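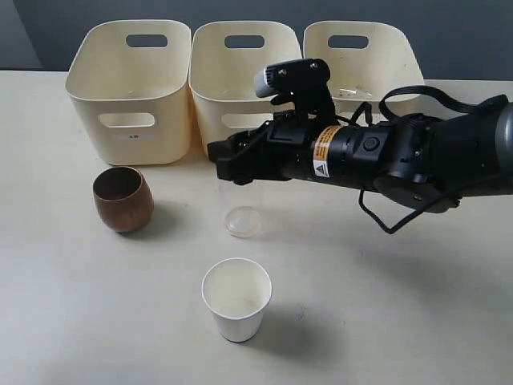
Landon Hut — winter opening checklist

Completed in November, before the first guided ski group. Items are marked OK, FIX or WATCH. Comments are from the walk-through.

Approach and access

1. Trail markers from the Wihongi gate to the hut: FIX. Two poles down in the gully below the second bench. Reset them before the snow gets deep.

2. Avalanche sign at the gate: OK. Last season's map is still in the holder and needs to be swapped.

3. Snow stake: OK. Reads clearly from the porch window.

Rescue cache

4. Toboggan and tail rope: WATCH. Rope is stiff and a little fuzzy near the knot. Good for this year. Replace in spring.

5. Probes and shovels: OK. All probes locked on the first pull. One shovel grip has been taped.

6. Transceiver check station: FIX. Dead batteries again. The Drasitz unit drains when it is left switched on in the cold, so take it inside at night.

7. First aid kit: WATCH. Blister pads low, triangular bandages fine. Splint has a small tear in the foam.
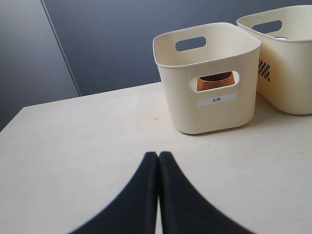 Hut interior

8. Wood stove and flue: OK. Swept and test burned. The door gasket seats all the way around.

9. Carbon monoxide alarm: OK. Sounded on the test button.

10. Fire extinguishers: FIX. The kitchen one is in the green. The bunk room gauge is below the line and it has to go down to town.

11. Propane: WATCH. Roughly 75 pounds on hand. Enough to open with, but we will want more before the holidays.

12. Radio: OK. Clear both ways with the Vultasari base at 7 a.m. Weak from the bunk room — use the porch.

Terrain notes for guides

13. The north bowl drops 900 feet from the ridge and has a thin, sugary layer in the shaded part. Dig before you commit a group to it.

14. The creek bridge is sound. One skier at a time, skins on. 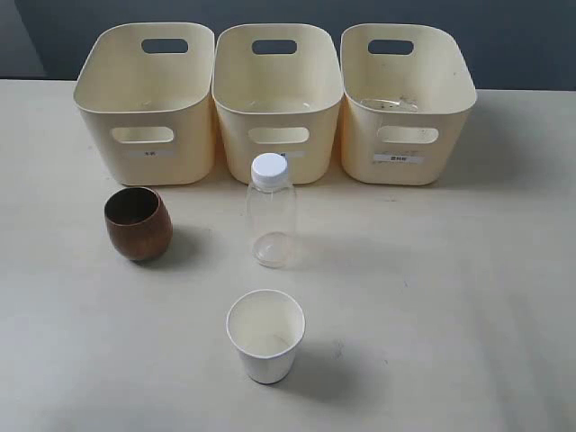 Checklist and comments by the hut operations desk, Landon

Items marked FIX must be cleared before guests sleep at the hut. Write the new status next to the old one and do not erase anything. WATCH items get another look at the midseason check.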